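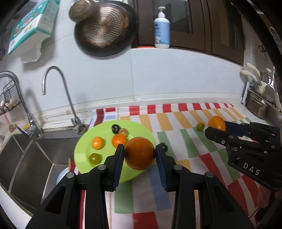
Photo: Elledley

I've gone a bit fruit mad this October and I blame the oranges. They were lovely at the market, big heavy ones with that dimply skin, and I came home with far more than I'd meant to (plus tangerines, plus a few odds and ends because I can't walk past a stall). So out came the stripy tablecloth, which goes on the worktop whenever I want the kitchen to feel cheerful, and the lime green to go with it.

My plan was marmalade. My mum's recipe says 225 grams of sugar to 2 oranges, and I always think that looks mean until I taste it! The small green and yellow fruits aren't going in the pan, mind. Those are for eating over the sink with the juice running down my wrists – the only sensible way.
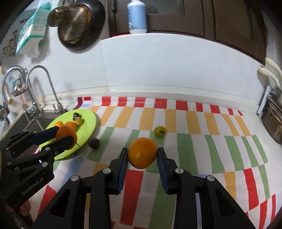 Ayten Altıntaş wrote in to say that I should keep the peel in long strips and leave it in water overnight, and that tangerines make a softer marmalade than oranges but want more lemon. I'd never thought of soaking it that long. I've got 8 jars washed and waiting, so I'll try half her way and half Mum's – and hide the labels from my sister.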